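Potura Hall kitchen – monthly safety check, November
Form 3032

Exits clear: OK
Extinguisher by back door: OK, tag in date
Smoke alarm: chirping, battery replaced
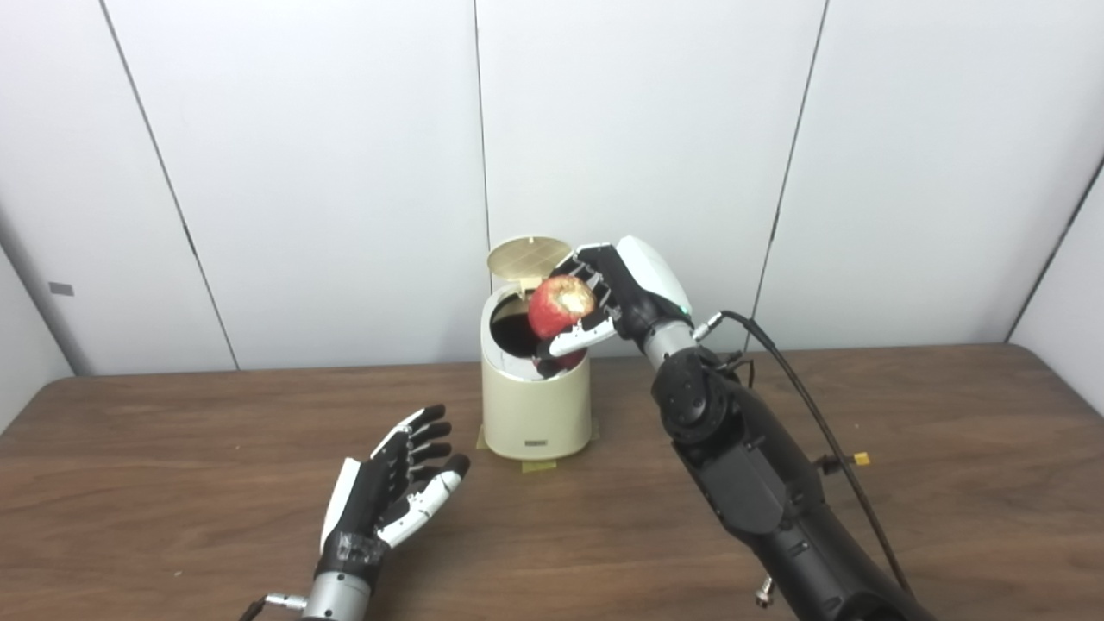

First aid box: low on burn gel – order from Kavance
Fridge temperature log: 7 entries missing
Hot water: slow to heat, tap washer worn. Repair ticket 1004 still open
Stove shutoff: stiff but works

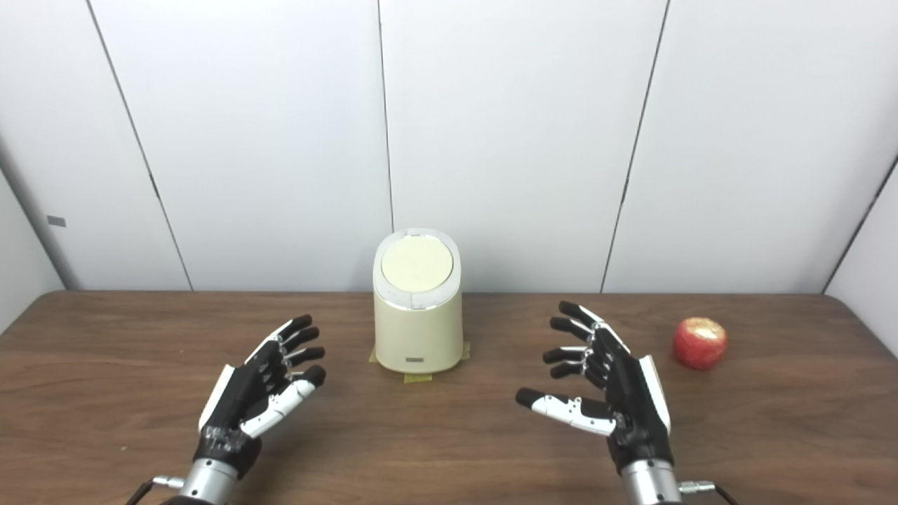 Apple and cream-colored container on the brown table

Gas hose: replace before next check
Overall: pass with comments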